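Teaching the arm to clear up fruit, part two

20/08/2019

I got back to the fruit task this week after leaving it alone for most of the summer.

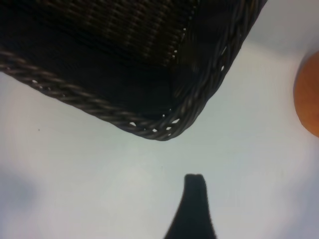 The plan is the same as before. I drive the arm with the hand controller, the computer records what I did and what the wrist camera saw, and later a model tries to copy me. One run is one piece of fruit into the basket. I want 2,000 good ones before I train again. The last training set had plenty of runs in it, but a lot of them were me learning how to steer, and the model learned that too.

Steering from the wrist view is harder than standing next to the table and looking. You lose track of height first. The fingers look like they are level with the fruit when they are still well above it, and if you close them there you get air. I used to cheat by glancing over the top of the monitor. Ferenc Hegedűs read my first post and wrote to say I should stop doing that, and he was right. If I use information the camera doesn't have, the model has no way to learn why I moved. So now I sit with my back to the table and work only from the screen. It was slow for a couple of evenings and then it got better.

The basket is the other change. I was using a shallow plastic tray, and you could drop things in from almost anywhere. A dark wicker basket is a worse target. The rim is thick and braided, and the fingers are nearly black too, so when one passes in front of the other it's hard to say where the finger ends. I thought about putting light tape on the fingertips. Ilse Maes, who has done far more of this than I have, told me to leave them alone until I had seen it fail for that reason. I'm leaving them alone.

Rules I'm following for this round:

Start each run from a different arm position.
Move the basket every few runs, including to places where the camera only catches a corner of it.
No pausing in mid-air to think. If I need to think, I throw the run away.
Go up before going across. I clipped the rim twice on the first evening by going straight over — the basket slid and I had to start again.
Keep the bad grasps if I recovered from them on my own. Delete them if I reached in and fixed things by hand.

That last one I went back and forth on. My old notes from December say to delete every miss. But a model that has never seen a miss doesn't know what to do after one, and mine would close on nothing and carry the nothing over to the basket with great care. Now a miss followed by a second try stays in.

I also tried moving the arm directly with the motors slack, holding it by the forearm. It feels much more natural and my runs were shorter. The trouble is my hand and sleeve get into the picture, and the arm is stiff enough that small corrections come out jerky. I did three that way and went back to the controller.

Lighting is still not good. The white surface goes bright in the middle and the deeper part of the weave turns almost solid black. I've locked the exposure so that at least it stays the same from one evening to the next.

Next is the gripper cable, which has started to pull when the wrist turns all the way left. After that I'll keep recording.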